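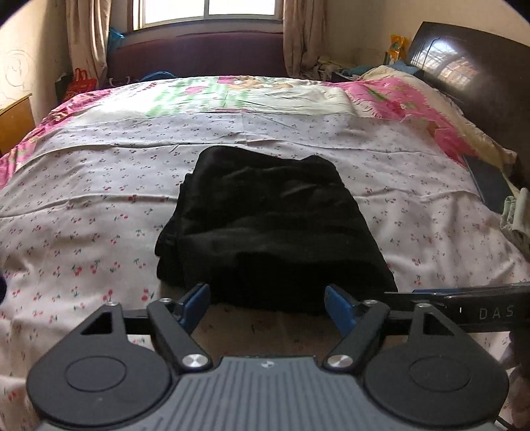
Jukeo cloth plan – worth paying for if you only do folding?

June, posted by millpond_k

Been on the Jukeo clip review service for one billing cycle now and can't decide whether to keep it. Writing this quick before dinner so sorry for the mess.

For anyone who hasn't looked at it – you send in your handheld gripper recordings, they check them, trim them, tag where the grasp starts and where the release is, and send back a score plus the ones they bounced. $185 a month Canadian on the cloth plan. The general plan is cheaper but they won't do anything soft on it, not even a tea towel. I asked.

Sent 200 clips. All bed work, folded clothing, approach and pinch the near edge. They bounced 40. Reasons given are a dropdown thing so you get "edge ambiguous" over and over and no note. Black fabric got hit worst by a mile. Anything dark where the layers run together, "edge ambiguous". Patterned sheet underneath didn't bother them at all, which I did not expect, I figured the cherries would be the problem.

Good bits: trimming is tidy, grasp tags are usually dead on, uploads resume when my internet drops (rural, it drops). Support answered next morning.

Bad bits: the dropdown. And you can't dispute a bounce, only re-send, and a re-send comes off your quota. That one really got up my nose.

Anyone tried the Jisska one instead? Or is it same thing different colour website

tuckedcorner
Did Jisska over the winter. Slower, pickier, but a human writes you a line about each reject. Mine were things like "left finger already under the fold at start, back off and come in again". You learn from that. With a dropdown you learn nothing.

No cloth plan as such. They price by the minute, and folding is slow, so do the math on your own stuff first. I paid more than I would've with Jukeo. Not by loads.

shed_labs
Going to disagree with the OP a bit here. "Edge ambiguous" on a black bundle is a fair call. If I can't tell the top layer from the one under it neither can the model. What do you want them to do, guess? I'd be more worried about a service that passed all of them. Clerlow passed everything I ever sent, including one clip where I'd put the gripper down and gone to get the door. Paid for that.

millpond_k
lol ok fair on Clerlow. But no, I don't want them guessing, I want them to say WHICH edge. Near one? The side where the layers stick out? I can see the stack fine on the left side of most of mine and it still gets bounced. Compare these two clips from the same batch – one passed one didn't, and I cannot for the life of me tell why.

Tried opening the curtains more for the next lot, daylight from the far end of the bed. Went through the same start every time: fingers open, stop just short, then in on the near edge of the cloth.

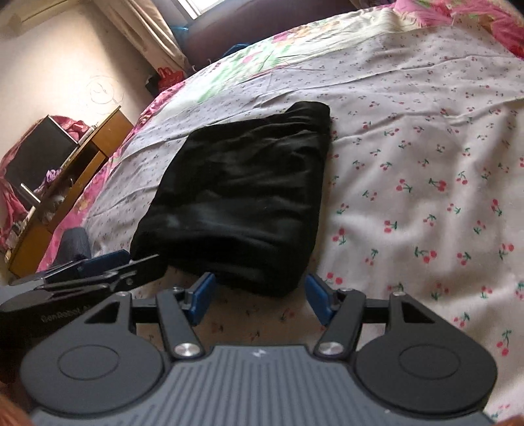

Did a bunch like that and the pass rate felt better but I changed two things at once (curtains, and I slowed the approach way down) so don't quote me. Should of kept a proper log. Anyway the point stands, the score they send back is one number for the whole batch and there's no way to sort it by garment colour or by time of day or anything. For that money I'd like a spreadsheet at least.

shed_labs
There is an export. It's under billing for some reason. Not the score breakdown but you get the reject code per clip with the filename, so if you name your files sensibly you can sort it yourself.

millpond_k
under BILLING?? ok going to look

hydro_and_hops
Different angle. Why pay anybody. I do my own review, two passes with a coffee, and I'd put it at around 70 clips an evening once you know what you're looking for. Trim script is free. Tagging's the boring part. If folding's all you do then you're looking at the same three moments every time, it isn't hard.

The only one I'd consider paying is Lévesque and that's for calibration, not review. Mailed my gear off, came back with a proper sheet, finger opening lined up with the recording again. They don't touch clips at all.

tuckedcorner
Your evenings are free then. Mine aren't. Also marking your own homework – I passed loads of my own clips that Jisska kicked straight back, and they were right on most. You stop seeing it when you did the fold yourself.

hydro_and_hops
Maybe so. I get my partner to do second pass, no idea what a good grasp is, just says "looks weird". Works better than it should.

Still think $185 to be told "edge ambiguous" is robbery.

millpond_k
Found the export. Under billing, then invoices, then a tiny arrow. Who does that.

So: sorted by filename and most of the bounced ones are dark cloth, as I thought, but a decent chunk are grey and even one white pillowcase. And they clump – whole runs in a row with the same code, then nothing. Which smells to me like one reviewer being strict and another one not. shed_labs does yours do that?

shed_labs
Just had a look. A bit, yeah. Not as bad as you're describing. I do mostly towels though and a towel edge is fat, hard to argue with.

If it's really clumping I'd send them the export and ask. They did refund me a few quota credits once for a batch that got tagged upside down, release before grasp. Took one email and some patience.

tuckedcorner
Towels are easy mode

shed_labs
They are and I'm not ashamed of it

pegboard_ottawa
Lurker here, was about to sign up for the cloth plan. Is there a trial? And does it lock you in?

millpond_k
No trial that I saw. Month to month, cancel button is where you'd expect for once. If you do sign up, name your files with the colour and the garment from day one, dont do what I did. And put a dark one and a light one in your first upload so you see how they treat each.

I've emailed them about the clumping. Staying on one more month I think, and putting a small batch of the same black stuff through Jisska to see what the human says. Will post both when they're back. If Jisska says "edge ambiguous" too then shed_labs gets to be smug

hydro_and_hops
Offer of free trim script stands. It's in the tools sticky, ignore the readme, the readme is for the old version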